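Tritus carols and fiddle tunes, readme

Quick notes so people stop emailing me. Audio plus lyric sheets for the Tritus session tapes, the ones done at Fostthorpe for the winter record and then never put out. Transfers by Baiba Baranauskienė, sleeve notes and typing by me (Sigita Kütt).

What's in it

375 audio files, WAV, mono up to reel 6 and stereo after that
49 lyric sheets, plain text, not all proofread
tracks.csv, one row per take
notes folder, scans of the reel boxes

Columns in tracks.csv: reel, take, title, singer, key, length in seconds, comment. Key is by ear so argue with me if you like. Blank singer means we couldn't tell, dont guess and send it in as fact please.

Known problems

Reel 3 runs slow, about 90 cents flat by the end. Left as is. Baiba did a corrected copy, it's in the fixed folder, same file names.

Takes 11 and 12 on reel 5 are swapped on the box. Right in the csv, wrong in the scan.

Two versions of the wassail song have the same title. The Ferraro one has the accordion, other is voices only.

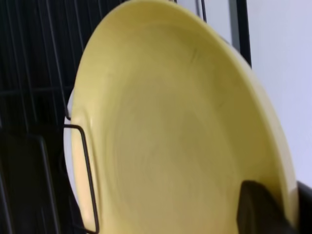 Using it

Fine for listening, teaching, playing at your own session. Ask before you press or sell anything, the Bindaseo label still holds the rights to reels 1 to 4. Credit the singers by name where we have one.

Changes

July: added reel 9, fixed teh lengths column, 953 seconds on the long medley is correct, stop reporting it
Before that: first upload, no lyrics

Still to do

Lyric sheets for reels 7 and 8. Proper list of who played what. I look at messages on Wednesday evenings, put the reel and take number in the subject line.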